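Week 9 - packaging and waste (notes, E. Cordero)

Sorry, typed these up fast. Read with the Dellcombe handout.

Recap: a wrapper does a few jobs at once. Keeps air out, keeps light out, carries the label. Chip bags and bar wrappers are mostly layered film - plastic with a very thin metal coating. Hard to pull the layers apart, so most kerbside programs won't take them.

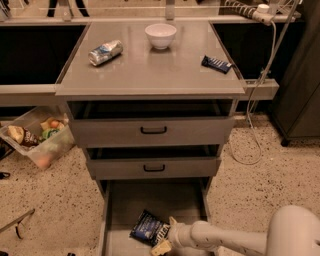 Cans are the easy case. One material, melts down, sells. Stornport depot pays by weight, so crushed is fine there. Other depots want the barcode readable, so check first.

Dellcombe audit, quick numbers:
- 340 kg sorted, over 200 kg of it recyclable
- 44 kg soft plastics, all went to landfill
- food scraps not weighed seperately (pity)

Soft plastics: drop-off only. Scrunch test - if it springs back, probably plain plastic. If it stays scrunched, paper or foil. Not perfect, coated film fools it all the time.

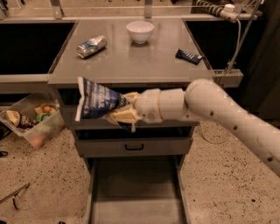
For next class

Read Vidal ch. 2, skip the bit on glass. Bring one item of packaging from home, rinsed. Labour costs at the Likstead plant will be in the December test, so dont leave that table out of your notes.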